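Clivance Lint-Free Cloth, pack of 7
Sold by Delel Kitchen & Table

Every cleaning cloth on the market is called lint-free, and we have stopped believing the word. We stock this one because it sheds less than the others we tried. On dark glassware you may still find a stray fiber after the first few uses.

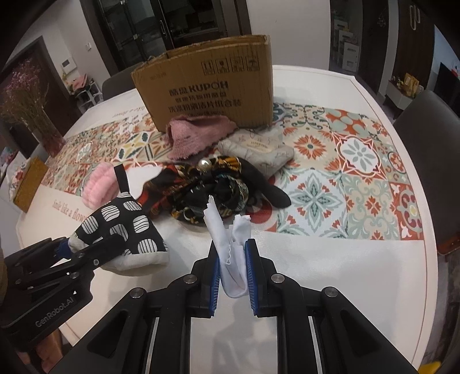
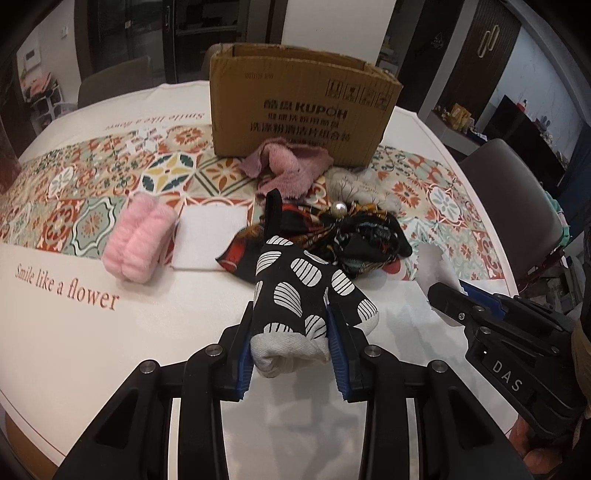

Top: white cloth with zigzag-cut edges. Bottom: small black-and-white oven mitt. Mitt sold separately.

What the maker says
Good for 100 washes. Streak-free on glass, steel and glossy tabletops.

What we say
Our buyer, Johanna Holzer, ran a pack through 27 hot washes before she gave up the shelf space. The cloths came out smaller and a little stiff. They still dried wine glasses well. The 100-wash claim may be true, but we haven't seen the test behind it and the maker hasn't sent it.

Streak-free depends on your water. With hard water, expect to go over the glass twice.

Skip the fabric softener. It leaves a coating, and the cloth will push water around instead of soaking it up.

Not for hot pans — these are thin. Use a mitt.

Customer notes
"Fine on glasses, useless on a greasy stove." Rupert Eder
"Better than the Haslinger ones, but I wouldn't call it a miracle." Elfriede Frei

Returns
Unopened packs only. Orders placed before noon ship the same day from our Zetutgate store. The next delivery is due in February.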